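Barar Reading Journal: six months with a guided notebook for long books

I run a small reading group that takes on one big novel at a time, a chapter or two between meetings. Members kept asking me what I use to keep track of characters and plot, and for years the answer was a legal pad. In July I bought the Barar Reading Journal and have used it since then for two full novels and most of a third. I paid for it myself.

What it is

The Barar is a hardcover notebook made for people who read slowly and want a record of it. It has 200 pages. The first few are a table of contents that you fill in yourself. After that come the chapter pages, then a section for characters, then a section for quotations, and at the back a set of blank pages with no headings at all. It comes with two ribbon markers and an elastic band.

Each chapter page has the same layout. There is a line for the chapter number and title, a box for what happened, a narrower box labeled "Questions," and a strip at the bottom for one sentence you liked. The box for what happened takes up over half the page. I write small and can fit a decent summary in it. Inna Harasym, who is in our group and writes large, gave up on the box after a week and now writes straight across everything.

How I used it

My first book in it was a nineteenth century family novel of 612 pages in my edition. I read one chapter each morning before work, around 30 minutes with coffee, and filled in the page right after. The habit took hold quickly. Knowing there was a page waiting made me read a bit more closely, and when I skipped the writing I noticed that I had trouble picking up the thread the next day.

The second book was a sea story with very short chapters, and the journal did not suit it as well. Some of those chapters are only two pages long, and giving each one a full page in the journal felt wasteful. I ended up putting three or four chapters on a page and crossing out the printed headings. It worked, but it looked messy, and by then I was mostly using the Barar as an ordinary notebook.

The third book, the one I am in now, is a war novel with a large cast. This is where the character section has been most useful. Each character gets a third of a page: name, other names, relations, first appearance, notes. The "other names" line is a good idea. Anyone who has read a Russian novel in translation knows the problem of one man with a first name, a patronymic, two nicknames and a title. I fill in that line more than any other.

Paper and binding

The paper is off-white and fairly thick. A ballpoint does not show through. A fountain pen with a medium nib shows through a little, enough to see but still fine to write over. Highlighter is fine if you let it dry. A felt tip bleeds, so I keep those away from it.

The binding is sewn and opens flat after the first dozen pages or so. At the start you have to hold it down with your other hand. The cover has picked up some scuffs on the corners from my bag. One of the ribbons frayed in the second month and I trimmed it and sealed the end with a match. The other one is still fine. The elastic has gone a little slack.

Compared with the others

Before settling on this one I borrowed two similar products from people in the group.

Melaniia Moroz has the Velus Book Log. It is smaller and cheaper, and it is really meant for people who finish a lot of books. Each book gets two pages: title, author, dates, a rating out of five, and a space for thoughts. If you read forty novels a year and want to remember which ones you liked, get the Velus. If you are spending three months with one book, two pages is nothing. Melaniia likes hers and has no plans to switch.

Myroslav Pasichnyk uses an app called Keltala on his phone. You type in a note, tag it with a chapter, and it sorts everything for you. The search is very good. He can find every note he made about a minor character in seconds, while I am still flipping pages. The free version stops at 1000 notes, and he says he is not close to that yet. My trouble with it is that I read to get away from the phone, and when I tried Keltala for a week I kept drifting off to check the news. The export is also plain text in one long file, with the tags stuck on the ends of the lines. I would not want to print it.

I also still have the legal pad. It costs almost nothing and does maybe two thirds of what the Barar does. What it lacks is a place for the characters that stays separate from the chapter notes, and it falls apart in a bag.

What I would change

The page numbers stop at the end of the chapter section. The character and quotation sections are not numbered, so the table of contents is no use for finding anything in them. I numbered mine by hand, which took an evening.

There are not enough character pages. For the first novel I used nearly half of them, and for the third I have already had to move to the blank pages at the back. I would give up a good part of the quotation section to fix this. As it is, I have filled four quotation pages across three books, since the strip at the bottom of each chapter page does the same job.

The reading schedule printed inside the front cover is no help to me. It assumes you will finish a book every month and has a small square for each day. I taped a plain index card over it with our group's own schedule.

Some people will dislike the printed questions. Every tenth chapter page has a prompt in gray type, such as "What does the narrator not tell you?" or "Who has changed since the beginning?" I did not mind them, and a couple of them started good talks at our meetings. Vasylyna Moroz, who taught literature for many years, thinks they are written for students and should go. They are pale enough to write over.

For groups

If you are buying for a group, I would suggest letting people try one first. Of the six of us, three now have a Barar, and the others are happy with what they had. Fedir Polishchuk takes no notes at all and remembers more than anyone. The journal does help whoever is leading the discussion. I used to come to meetings with five or six loose sheets, and now I open to the ribbon and the questions are all in one column.

It is also easy to look back. When we finished the first novel, we spent a meeting going over our early guesses about the ending. I had mine written down with the chapter beside each one, and almost all of them were wrong. Inna had guessed the marriage by chapter nine.

Price and where to get it

I ordered mine from Nechyporuk, a bookstore that does mail order, and it arrived well wrapped with no dents. They stock it in dark green and gray. It costs more than a plain notebook of the same size and I think it is priced a little high, given the ribbon. Refills are not sold, so when it is full you buy another.

Verdict

Four out of five. I recommend it for anyone reading long novels slowly, especially ones with a big cast. For short chapters or a fast reader, get something simpler. I will buy a second one when this is full, and I will number the back pages before I start.

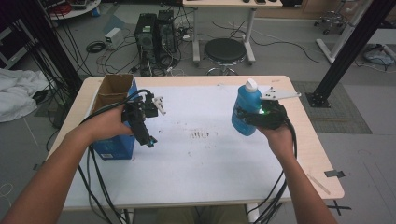 Blue bottle with a white cap, and an open cardboard box on the table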